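Furkberg Double Bowl Sink with Drainer Basket

Stainless steel, inset mount
Item 928
Listing updated 05/07/2023

The Furkberg is a two-bowl kitchen sink with one large bowl on the left and a narrower one on the right. The large bowl is for pots, trays and soaking. The narrow one takes the drainer basket, so washed dishes can stand over a bowl and the water goes down the drain instead of onto the counter.

It fits a standard cabinet with two doors and can go in next to a dishwasher. The sink is sold with the basket and one strainer per bowl. Faucet, countertop and cabinets are sold separately.
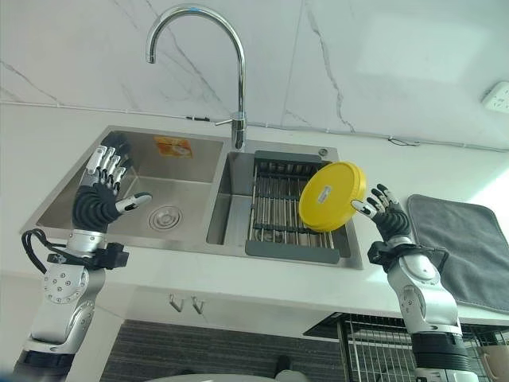
Furkberg sink with the drainer basket in the right bowl and a chrome gooseneck faucet between the bowls.

The faucet hole is centered behind the divider. A tall faucet works best, as the spout has to swing over both bowls and clear a stockpot in the left one. Side-lever models are fine on either side. If your backsplash comes close to the rear of the sink, check the lever travel before you order. Some back-lever faucets will hit the wall before they are fully open.

The drainer basket

The basket has parallel metal rods in a dark gray plastic frame. Plates, lids and cutting boards stand on edge between the rods. It comes out in one piece, and the narrow bowl can then be used for rinsing vegetables or filling a bucket. Load up to 15 pounds. Cast iron should go on a towel on the counter.

Wash the basket by hand with dish soap. Hard water leaves a white film on the rods, and vinegar on a sponge takes it off. Replacement baskets are sold under the name Fluten and fit all Furkberg double sinks made since the April redesign. The older basket is slightly wider and will not seat properly.
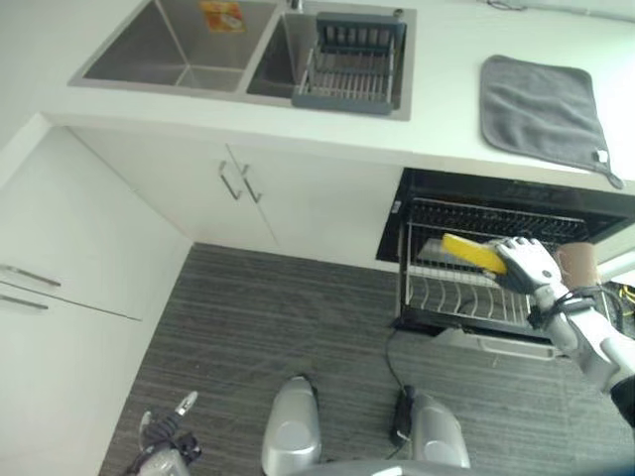 The sink in a white countertop, with bar-handle cabinets below and a built-in dishwasher to the right.

Planning the cabinet below

Leave the space under the sink free of drawers. The two drains join behind the divider, and the trap needs the full height of the cabinet at the center. The dishwasher hose connects to the left or right side of the trap. Keep at least 6 inches of open space in front of the shutoff valves so they can be reached by hand.

A matching white cabinet line, Brulletstead, is available with slim bar handles. The doors under the sink open from the center.

Stone and marble-pattern walls

If the wall behind the sink is stone or a stone pattern, run the silicone bead along the counter joint only and wipe off any extra right away. Cured silicone can stain natural stone. Under a window, finish the sill joint first and the counter joint second — water that gets past the sill will otherwise end up behind the backsplash.
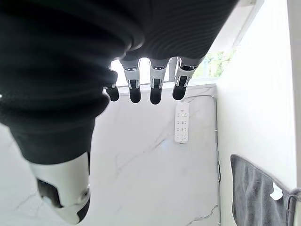 Care and cleaning

Wipe the bowls with a soft cloth in the direction of the brushing. Don't use steel wool or chlorine bleach. For stuck food, let warm soapy water stand for roughly 15 minutes and wipe again. The Sung cleaning paste is safe on the bowls and the faucet but not on the plastic frame of the basket.

Water up to 200 °F can be poured straight into either bowl. Run the cold tap at the same time if you are draining pasta.

Returns are accepted on uninstalled sinks in the original box, with the basket and both strainers included.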